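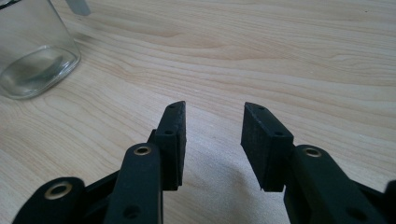

机の上のガラス瓶と、開いた状態の指先。Vuleroの作業から。

寒さがこたえる12月になりました。Bikar研究室だよりをお読みのみなさま、いつも長い文章におつきあいくださりありがとうございます。今月は、前の号で少しだけ予告しておりました「透明なものをつかむ」研究、Vuleroのその後をお届けします。予告を書いたときには半ページで収めるつもりでいたのですが、書き始めるとあれもこれもお話ししたくなってしまって、結局いつもの長さになりました。お茶でも用意して、ゆっくり読んでいただければうれしいです。

ロボットにとって、ガラスは昔から苦手な相手です。距離を測るセンサーの光は通り抜けたり思わぬ方向にはね返ったりしますし、カメラの画像だけを見ても、瓶の輪郭だと思っていた線が、向こう側の木目がゆがんで見えているだけだったということがよくあります。人間ならコップに手を伸ばすときにいちいち悩んだりしませんよね。わたしたちも台所では何も考えずにジャム瓶を取っているのに、同じことを機械にやってもらおうとすると、急に難しい話になります。

Vuleroでは、人が手に持って使うグリッパーで手本を集め、その映像と指先の動きからロボットの動作を学習させています。ここまではほかの研究室でも広く行われているやり方です。わたしたちが足したのは、つかむ前の「近づき方」の手本でした。指を開いて瓶をはさみにいく手本だけを覚えさせると、方策は瓶の縁がどこにあるのか確信を持てないまま指を閉じてしまい、手前で空をつかんだり、瓶の肩を押してしまったりします。そこで、指先を閉じたまま瓶のすぐそばまで寄せ、止まって、また離れるという短い動作も一緒に記録することにしました。つかむことを目的としない手本ですので、慣れないうちは集めるほうもなんだか落ち着かない気持ちになります(つい指を開きたくなるのです)。

集まった手本は全部で423本、そのうち近づくだけの手本が177本です。容器は6種類を使いました。全体が透明なものもあれば、胴の一部に不透明な帯のついたものもあります。この帯つきの容器を入れるかどうかは、ずいぶん長く話し合いました。見つけやすい目印があるのだから易しすぎるのではないか、という意見があったからです。けれど実際に家庭や実験室にある瓶は、ラベルが貼ってあったりカバーがついていたりするほうが普通ですし、目印がある場合とない場合を比べられるのも大きいだろうということで、入れることになりました。

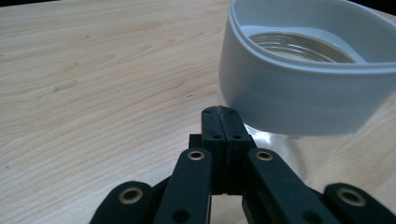
さて、その比較がなかなか面白い結果になりました。確認の試行は174回で、容器の位置と向きを毎回変えて行っています。近づく手本を加えた方策は、加えない方策に比べて、手前で指を閉じてしまう失敗がはっきり減りました。ここは期待していたとおりです。ところが、帯つきの容器では別の癖が出ました。方策が帯のほうばかりを頼りにして、その下の透明な部分をあまり見ていないようなのです。帯の高さでつかむぶんにはとても上手なのに、底に近いところをつかんでほしい場面になると、左右の位置が少しずつずれていきます。

原因をはっきりさせるため、画像の帯にあたる部分を塗りつぶして同じ方策に見せるという、ちょっと意地悪な試験もしました。すると、帯つき容器での成績は、全体が透明な容器での成績とほとんど変わらないところまで下がりました。つまり、帯から学んだことは、ガラスそのものの見方にはあまりつながっていなかったわけです。研究室の中では「やっぱり」という声と「そこまでとは」という声が半分ずつでした。わたし自身は後のほうで、その日の夕方はずっと結果の表をながめていました。

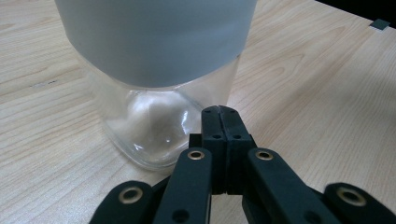 閉じた指先とガラスの容器。胴の上側は不透明な帯、下側は透明です。

そんなわけで、いまは学習のときに帯の部分をときどき隠しながら覚えさせる方法を試しています。隠す割合が多すぎると今度は近づく動作そのものが慎重になりすぎて、瓶の手前でいつまでも待っているような振る舞いになってしまうので、ちょうどよい加減を探すのに手間がかかっています。机の木目も侮れません。ガラス越しに曲がって見える木目は、実は容器の位置を知るよい手がかりになりそうなのですが、無地の机に替えたらどうなるのかはまだ確かめられていません。次に手をつけたいのはそこです。

学習用のプログラムは、これまでのものを整理してLagosという名前でまとめ直しました。手本の記録から、指の開きぐあいの補正、学習、確認試行の集計までをひと続きに動かせます。以前の版をお使いの方は、指の開きの記録形式が変わっていますので、古いデータを読み込む前に変換を一度かけてください。変換の手順書は同じフォルダーに入れてあります。うまく読めないファイルがありましたら、遠慮なく研究室までお知らせくださいね。こちらでも、初期に集めた手本で時刻のずれが残っているものを見つけては直しているところです。

なお、途中経過は年明けの1月にNistonの小さな勉強会でお話しすることになっています。発表のあとには手持ちグリッパーに触っていただける時間も取ってありますので、瓶に近づいて、止まって、離れる、あの妙にもどかしい動作をぜひ一度体験しに来てください。ご自宅に変わった形のガラス瓶がありましたら、お持ちいただけると大変助かります。中身は空にして、洗ってからお願いいたします。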